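Parts Bench Gallery: The Board and the Tower

3 min read

I've been promising this page since April, so here goes! Most of you know I like old desktop computers more than is probably sensible, and this fall I finally got going on the Undemholm bench, which is my grand name for the corner where I sort parts and poke around in cases. First up are the gray holder board with a processor chip sitting in its square pocket near the top, and then a tower with the side open, power supply and all. 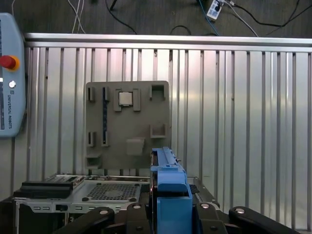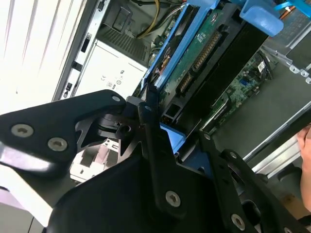 What goes where on the board

The board is my favorite thing on the bench. Each kind of part has its own holder, so a processor never ends up rattling around in a coffee mug with the screws (I have done this, and I'm not proud of it). I love the little raised tabs on either side of the chip. There's an open pocket over on the upper right as well, and a shallow tray under it with a low lip at the front – very handy for anything small that likes to roll.

I drew the layout 2 times before I was happy. Wayne Zacharias talked me into more space between the holders, and he was right, my fingers are not small.

Inside the tower

Pale silver power supply, CE mark and a few other little symbols on its face, and that bundle of yellow and black cables curving down into the case. I have a soft spot for cables in those colors, they make me feel like I'm 10 again and taking apart the family computer without permission.

My rule with any tower is to take out the memory first, then the processor, and leave the power supply for last. Robichaud cases fight you on the side panel, and Kaltex ones come apart if you look at them. Go slow either way and keep a cup for the screws.

Next gallery will be the Cereck keyboards, all cleaned up. Some of them still need keycaps, so if you have a spare space bar lying around, write to me!

Posted 11/06/2020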